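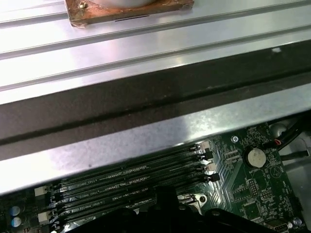

Reading time: 3 minutes
December, by our features writer

I turned up at the Skastier club on a Monday evening expecting to see robots fighting each other, or at least falling over. What I got was a room full of students arguing about how you put a processor back into an old desktop computer – and I ended up staying until they locked the doors!

The club is a student project at the technical college in Dristholm, and this year they've entered the Brillumitz Challenge. The brief sounds easy enough. Your robot arm has to work on an ordinary PC, the sort that sits under a desk in an office, and do the fiddly jobs a repair shop would do by hand. There are 12 teams in it, and the judges give marks for care as well as speed. Bend a pin and you can wave goodbye to most of your points.

I've built a couple of computers myself (badly) and I still hold my breath when the processor goes in. Now try it with a gripper that has no idea how hard it's pressing unless you've told it. The students spend most of their evenings on this one job. The chip waits in a holder on a printed plate beside the case, so the arm always knows where to find it, and then it has to be carried over and lowered into the socket dead level. A bit of tilt and it won't sit.
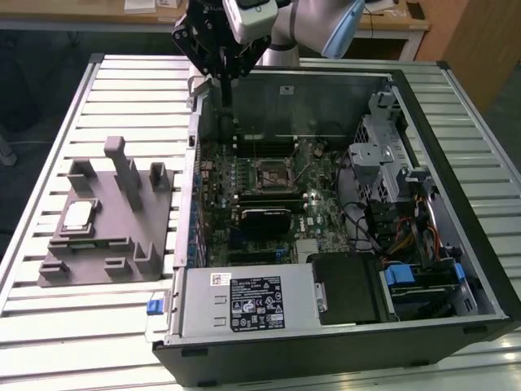
Do you need to be good at programming to join?

Most members had never written a line of code when they started. They pick it up as they go, and there's always plenty to do with a screwdriver or in the drawing software while you're learning.

The plate, by the way, has been through more versions than anyone wants to admit. The early ones held the chip so snugly that the arm couldn't get it out again, and the next lot were so loose it wandered about. I was shown a shoebox of the rejects, and I was far too pleased to be allowed to keep one.

Money is tight, as you'd expect. They have a grant of £2000 from Chidiac, a local engineering firm, and it has to stretch to train fares for the final as well as spare parts. Old computers are the easy bit, thankfully. People are forever clearing out their offices.

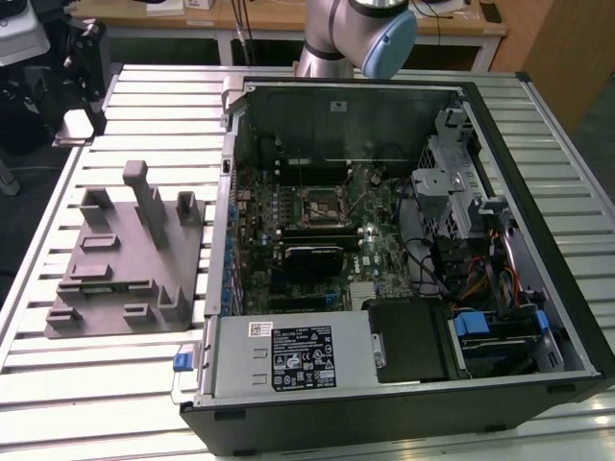

What I liked best was how calm it all was. When a run went wrong there was a bit of groaning, then someone would open the log and they'd all crowd round it with crisps. They scored 94 in their last practice round, which is their best yet, and lost most of the missing marks for being slow. I thought it looked quite quick, but I was told very firmly that it wasn't.

The club has 2 places open for the spring term and meets in the ground floor workshop. Bring a jumper, it's freezing in there.

Contact the features desk | © Dristholm College Magazine | Back to top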